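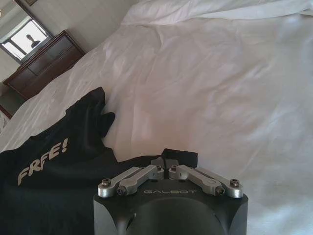 The house rules at Andstead fit on one sheet of paper, and Amnuay Klinhom will happily talk you through every line of it, usually with a cup of tea going cold beside her (she refills it, forgets it, and refills it again). She wrote the first version in December, after a long week of laundry trials, and it has been scribbled on ever since.

Rule one is about fingers. Before a gripper goes anywhere near cloth, somebody runs a cotton ball over the pads and every joint, and if a single fiber catches, the arm stays parked. Bolts get checked every 200 picks, and the pads are changed at 944, a number she inherited from the people at Clondska and has never found a good reason to argue with!

Then come the bedroom rules, which are my favorites. Ask before touching anything that's been worn. Close on the fabric slowly, lift a little, and wait. If the sheet comes up along with the shirt, let go and start over, and write it down as a miss even when the shirt ends up folded beautifully.

Myroslav Hordiienko, who looks after the Pongsiri trials, would like that last one made stricter. He wants a person within reach of the stop button through all 100 runs, bedrooms included, and the two of them have been arguing it back and forth, very politely, in the margins of the sheet. His latest note is in green ink and runs over onto the back.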